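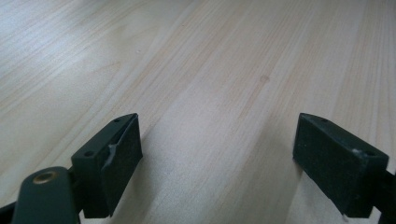

Reader's comment, from Qureshi: we run the same Fisum gripper kit in our after-school club and the pads always lose their hold by the second term. Is it worth gluing new lining over the old, or should the whole block be changed?

Posted 27th April by the Storkbridge Robotics Club workshop desk

Strip the old lining first. New lining over old alters the closing gap, and the two jaws then meet off centre. Lift the material from one corner, clean the face with a dry brush, and leave the adhesive overnight under a light clamp. Screws go back finger-tight, then a quarter turn. Change the block only if the holes have worn oval. 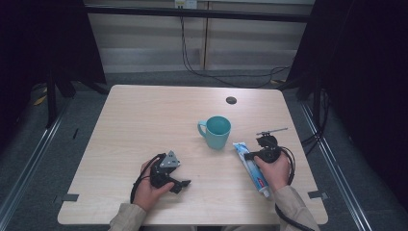
Cable routing causes most of the faults logged by our Flunex project group. A lead pulled straight at the connector will fail early, whatever its price. Leave a loop outside the hand and bring the lead back to the wrist, as on both grippers over the table with the mug, then secure it near the cuff. Check that the wrist bends fully before tightening anything. Our leads are 170 cm, which suits a seated student.
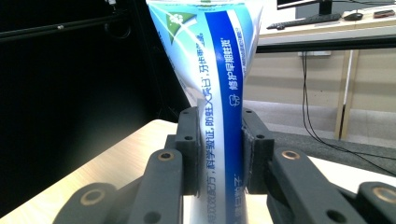 Practice objects should be chosen by how they deform. Rigid blocks teach very little about closing force. Begin with something that gives, and mark the grip height in pencil on a paper band so that each student repeats it. A toothpaste tube held upright by its lower middle narrows between the pads, and the amount of narrowing is a usable guide to force. Students log 16 grips per session, and the pads are brushed after every 100. Replace any tube that has split at the crimp.

The entry form for the August competition asks for 2 spare pads per gripper. Cut them from the same sheet as the fitted pair.

We use cookies to remember your settings. Accept | Manage

Contact the workshop desk | © Storkbridge Robotics Club | Back to top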